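Software Engineer, Manipulation Planning and Control

Noso - Clitedcombe site
Full time, permanent
Reference: 622
Applications close: 25/07/2020

Noso writes the software that lets robot arms handle cloth. Our planner, Štefanec, takes wrist camera images and joint state as input and produces grasp candidates, approach paths and force limits for garments and other soft goods. It runs on our own test cells in Clitedcombe and at a second site in Brerkcombe, where the longer unattended runs take place.

We are looking for an engineer to join the planning and control group. The group has eight people and owns everything between the perception output and the joint commands.

The work

Most of your first year will go into the local replanner. At present Štefanec computes a grasp from a single view, closes the gripper and checks the result afterward. Dark fabric is the hardest case. Folds have little contrast, depth returns are sparse, and small hard parts such as clips, tags and straps are easily merged into the cloth in the segmentation mask. The planner needs to carry that uncertainty forward and decide when a second view is worth the cycle time.

You will also:

- maintain the trajectory generator (C++) and its Python bindings
- extend the contact model to cover rigid fasteners attached to soft material
- keep the control loop inside its timing budget on the target hardware
- write regression tests against our library of 946 recorded grasp attempts
- review logs from Brerkcombe and turn failures into reproducible test cases
- share the on-call rota for the test cells, one week in eight

Simulation is used for kinematics and collision checks. We don't rely on it for cloth behavior, so expect to spend a good part of each week at a cell with a real arm and a pile of real garments.

What we need

- Strong modern C++ and working Python
- Experience with motion planning or feedback control on physical robots
- Solid understanding of rigid body transforms, camera calibration and hand-eye calibration
- Ability to read a timing trace and find out where the milliseconds went
- Clear written English - design notes are reviewed before code is

Useful, but we can teach it

- Deformable object modeling
- Learned grasp scoring or segmentation
- Real-time Linux
- Build and release tooling for mixed C++ and Python code

A degree is not required. Published work is welcome but carries no more weight than a repository we can read.

Conditions

The post is based in Clitedcombe, with one or two days a month in Brerkcombe. Travel between sites is paid. Two days a week can be worked from home once you have been trained on the cells. The start date is flexible, but we would like the position filled by December.

How to apply

Send a resume and a cover note of no more than 300 words through the Noso careers page, quoting the reference number. In the note, describe one fault you tracked down on a physical system: the symptom, the cause and how you confirmed it. Code samples are optional. If you include one, tell us which parts are yours.

Selected applicants will have a 45-minute call with two engineers, followed by a half day on site. The site visit includes a paired debugging session on recorded data - there is no whiteboard test and no take-home assignment. We reply to every application.
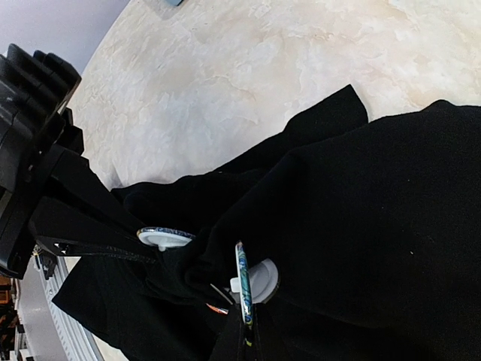
Wrist camera view: gripper at black fabric, with round white plastic discs among the folds.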